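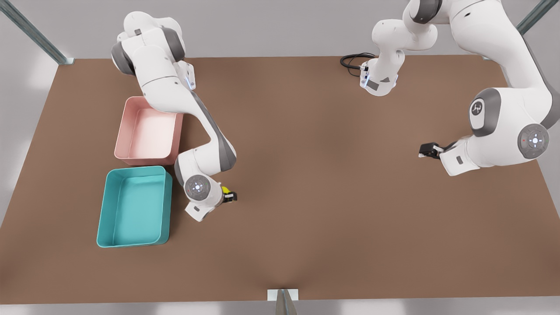

Morenike Obi wrote in to ask why her two-finger gripper grabs a big foam block every time and then fumbles a piece the size of a fingernail, with the same closing force and the same controller gains. She'd already swapped the finger pads twice and was about to order a different gripper. Please don't order anything yet! Small parts are where grippers get interesting, and you can learn a huge amount in simulation before you spend a cent.

This page walks through the comparison I run whenever I try out a new gripper model on a two-arm table. I love this test. It's simple, it takes an afternoon, and it shows you things a spec sheet can't.

What you need

A simulator with decent contact physics, two arms on one table, two open bins and one small part. I keep both bins on one side, a pink one behind a teal one, so the arm on that side has to work close to the walls and the joints near the wrist get crowded. My small part is yellow so it's easy to pick out against a brown table (and against black fingers, which matters more than you'd think when you're scrubbing through camera views late at night).

Leave the middle of the table clear. You'll want that space later for the handover.

Step 1. Get the baseline

Pick one gripper and one controller and don't touch either of them for the first batch. I use the stock two-finger hand with plain position control. Place the part, approach from above, close, lift, move over a bin, open. Run that 31 times with a small random shift in the start position. Save everything, including the failures. Especially the failures.

Step 2. Check the close before you check the lift

Most people look at whether the part made it into the bin. Look earlier. Plot finger gap against time during the close. On a good grasp the gap drops and then sits flat at the width of the part. On a bad one you'll see a little step, which is the part rolling or squirting toward the fingertips. With a big object you can get away with that step. With a tiny one you've got almost no pad left to hold it.

This was Morenike's trouble, by the way. Her approach height was 4 mm too high, so she was pinching with the very tips. A foam block hides that completely.

Step 3. Swap the gripper, keep the rest

Now load the second gripper. Reset the tool center point first! I have skipped this more than once and then spent an hour admiring "results" that were only an offset error. After the swap, send the arm to a known spot on the table and compare the fingertip position with the number you expect. Then run the same 31 starts, with the same random seed.

I compared the Trivlow hand with the Iyamu hand this way. The Trivlow has slimmer fingers and slid in beside the bin wall without any fuss. The Iyamu has wider pads and was steadier in the lift, but it clipped the near bin on some of the tighter starts. I still can't pick a favorite. For loose parts in the open I'd take the Iyamu, and for anything next to a wall, the Trivlow.

Step 4. Swap the controller

Go back to the first gripper and change only the controller. I went from position control to a soft impedance mode, starting with low stiffness and raising it in 10 steps. Too soft and the wrist sags as the fingers close. Too stiff and you're back where you began. Somewhere in the middle the hand settles around the part by itself, and it's lovely to watch.

Step 5. Bring in the other arm

Park the second arm with its gripper open and a wide gap between the two hands, then have them meet over the clear part of the table. Pass the part across. Hold with both hands for a moment before the first one lets go, and log the force on each side. If the two bases are even slightly off in your model, you'll see it right away as the hands pull against each other.

Watch the forearm nearest the bins on the way out. Lift first, then travel.

Reading the logs

My full set came to 1,874 grasps. I sort by finger gap at the end of the close, then by peak force, and go through the odd ones by eye. Funmilayo Okoro suggested also sorting by distance from the bin wall, and that turned up a whole cluster of near misses I had been counting as clean.

If you try this with a three-finger hand, please send me your gap plots. I haven't found a tidy way to define "gap" for three fingers, and my current version is ugly.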